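Unit 7: Room Turnover and Lost Property
Hospitality Operations, Stavora campus. Instructor: Ysaline Besson

Turnover time is measured from guest departure to the moment the room is released in the booking system. It includes waiting time. A room left dirty for an hour and then cleaned quickly still has a long turnover.

The Hulmont case covers a property of 165 rooms. Departures cluster in the last hour before checkout, so inspection, not cleaning, sets the limit on early check-ins. See Gautier's queue diagram from Unit 6.
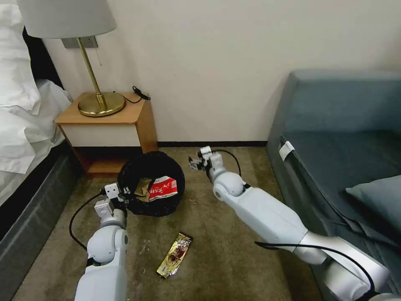
Lost property is logged before any cleaning starts. Walk the room once, drawers and bedding first, then the floor. Items on furniture are presumed left by mistake. Items in a trash container are presumed discarded, with 2 exceptions: identity documents and medication. Placement makes the rule harder to apply. With a soft-sided bin right in front of the nightstand, a small item may have fallen in, so the contents are checked before the liner is pulled. Record room, position and time – no guesses about value.

Retention at Hulmont is 63 days for general items. Perishables are not retained.

For next class: read the Bailly inspection form and mark every field that duplicates the housekeeping log.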